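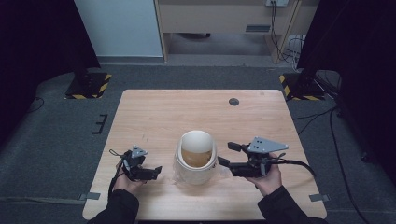
Re: [handheld-demos] Wynne results, cup task
From: Saodah Lubis
Date: January 3, 2025

On the Starkitz list, the Wynne maintainer wrote:

> We trained on 1015 demonstrations recorded with the paired
> handheld grippers, no teleoperation at all. On the two-handed
> cup task the policy succeeds 52 times out of 60. We think this
> settles whether handheld data transfers to a fixed two-arm
> setup. Write-up goes out in February.

I don't think it settles that yet.

I went through the episodes you put on the share. The one I keep coming back to has the white cup in the middle of the table with the brown liquid in it, a gripper on each side, the right one's jaws open. It's a nice clean start. Too nice, maybe. Every episode I opened starts more or less there, and if the test cup also starts there, then 52 out of 60 tells me the policy can replay a motion. Please post the start positions for the test runs.

Second, what counts as a success? The cup ends up where you want it, fine, but does a spill fail the run? A soft cup that gets squeezed on the way up looks the same in your table as one that doesn't. At Flevham we scored a similar task twice, once by final position and once by whether any liquid was lost, and the two numbers were far enough apart that we dropped the first one.

Third, the cables. Both handheld units have one trailing off, and a person steers around that without thinking. Your robot arms don't have the same drag or the same reach. I'd expect some of those wrist paths to be bad ones to copy. Did you filter any out? The notes mention 2 filtering passes and don't say what either one removed.

I'd also like a plain baseline – same policy, a tenth of the data, cup moved a hand's width to either side. Vistholm has a setup close enough to run it if you're short on robot time.

I do like the grippers, by the way. My quarrel is with the word "settles".

Saodah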